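Open day at the Civthorpe handling laboratory

Aug 23, 2025. Text by Yaroslav Hnatiuk.

Civthorpe opened its handling laboratory to visitors for one afternoon. Groups of 20 were admitted at a time and each group stayed for 25 minutes. The programme consisted of a short talk on the Nallent control software, followed by bench demonstrations of pick-and-place work with laboratory glassware and tableware. The notes on this page cover the bench work. The talk is available separately from the front desk.

The Nallent software splits each job into a search, an approach, a grasp and a placement. Any stage can be repeated without restarting the whole job. The operator types the request in ordinary words and confirms it before the arm is allowed to move. Speed was limited throughout the afternoon, and the bench was fenced off at a distance of 6 feet.

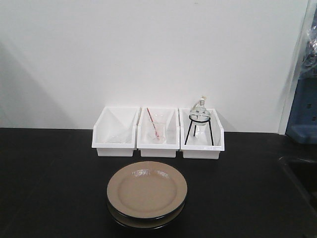 Transparent objects remain the hardest part of the work for Mushi, the vision module used at Civthorpe. Depth sensors tend to read through clear glass and return the surface behind it, so the module relies on outlines and reflections instead. The low piece of glassware in the left-hand bin is a demanding target on these terms, being clear glass against white plastic with only a grey outline to go on. The beaker in the middle bin offers more to work with, as the red and white rod leaning in it gives the module a solid edge. The round-bottom flask is approached from above, by the neck.

Plates are handled by a separate routine. A stack is treated as one object until the top rim has been found, after which the gripper is offered up to that rim alone. Offset rims, such as the tan plate over the black one, are easier to separate than a stack in perfect register. Glossy surfaces can still produce false edges under direct light, and the staff recommended diffuse lighting for anyone building a similar bench.

Questions from visitors dealt mainly with breakages and training data. Mushi was trained on 2,000 labelled views of glassware, collected at Civthorpe and last extended in March. Breakages are logged by stage, with most of them recorded at placement. The gripper pads are supplied by Brutel and are treated as consumables.

Visitors who asked for the pad specification or the lighting layout will receive both by e-mail. Further requests should be sent to the laboratory office, marked "open day".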